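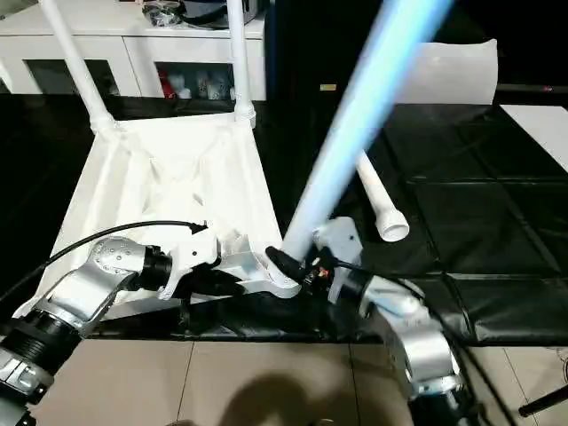
White stool-like frame, legs up, with a gripper on each side.

Wed 29 November

Finished the access notes for the Brirkard trail page. The bus stop is on the lower road, past the Noven turnoff, and there are no restrooms after it. Cường Ninh walked the upper path in October and has the lookout at 1601 m. The old sheet said 300 m of climb from the stop, and I left that in until one of us checks it.

The lot at Marchetti holds few cars and the gate is locked at dusk. Day visitors should take the bus – two going up in the morning, three coming back.

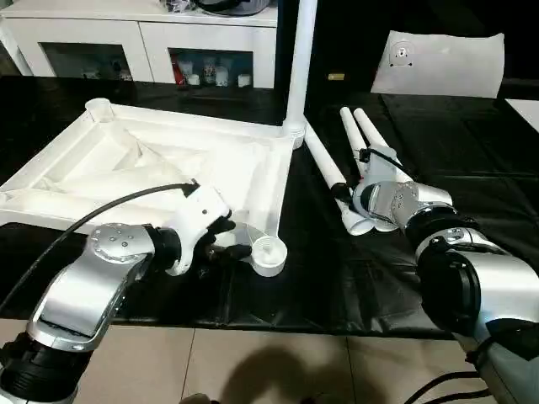 Lucinda Lyons asked for the Jakeck footbridge to go on the map as well. It is on the loop, just below the second spring, and the handrail is only on the downstream side. I put it in with a note about ice. The winter bus times are still missing, so the page stays in draft.

To do: call the bus office, fix the spelling of Noven on the legend, ask Cường for his track file – the one I have stops at the spring.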